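Is a 94% success rate from one table worth anything?

Asked by Nikola Wróbel

I help run a small packing line and we're being pitched a learned pick-and-place system called Rendent. The pitch leans on a write-up from the Khattak group. They recorded 300 demonstrations of an arm taking a push-button switch out of a tray, trained a policy on them, then ran 500 trials and report 94% success. The write-up calls this "robust to real-world conditions".

I've read it twice and can't find what changed between trials. Same switch, same tray, and as far as I can tell the same table. One of their setup photos is below.
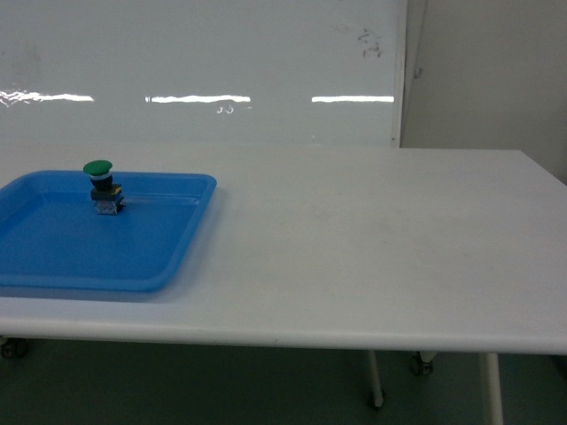

Setup photo, green switch in blue tray.

Am I being unfair? My boss thinks 500 trials settles it.

Tags: imitation learning, evaluation, grasping

3 answers

Sarla Garg (accepted)

You're not being unfair. 500 trials tells you the number is steady. It tells you very little about what the number is of. If every trial starts from nearly the same place, you have measured one situation 500 times.

Look at the contrast too. A green cap standing in a bright blue tray on a pale table is about as easy to pick out as anything gets. There's a glossy board behind with strip light reflections across it, and I'd want to know whether those were the same in training and testing. Policies trained on few demos can latch on to the background without anyone noticing. Move the table half a metre and you find out.

I'd ask them for:
- where the switch was placed in each trial, and who placed it
- whether the tester knew which version of the policy was running
- what counted as a success (lifted? lifted and held? put down the right way up?)
- how many runs were thrown away, and why
- results with a second tray colour and the lights changed

The fourth one matters most. We looked at a similar claim at Clarwood and the 500 had started life as something bigger. Resets "due to operator error" had been dropped, and when we put them back the result fell by a good deal.

Bogdan Brzozowska

We use the Stulemar kit and it works fine. You can pick holes in any test. At some point you just have to try it.

 Comment from Nikola Wróbel: On what parts?

 Comment from Bogdan Brzozowska: Bottle caps mostly.

Teresa Zieliński

Partly disagree with Sarla. A plain setup is a perfectly decent way to compare two training methods, and I think that's what the Khattak people set out to do. If both methods get the same easy tray, the gap between them still means something. The trouble is the word "robust", plus a sales team quoting the number as if it came off a factory floor.

Also, a mushroom cap on top of a boxy base gives a gripper a fairly obvious place to grab. I'd like to see the same switch lying on its side – or several of them touching. My guess is it drops a lot, but I have no data, so treat that as a guess.

If they'll lend you a unit, take 346 of your own parts straight from the bin, or whatever you have, and write down every attempt including the embarrassing ones.

 Comment from Nikola Wróbel: Thanks both. I've asked for the discarded runs. They said they'd get back to me in January.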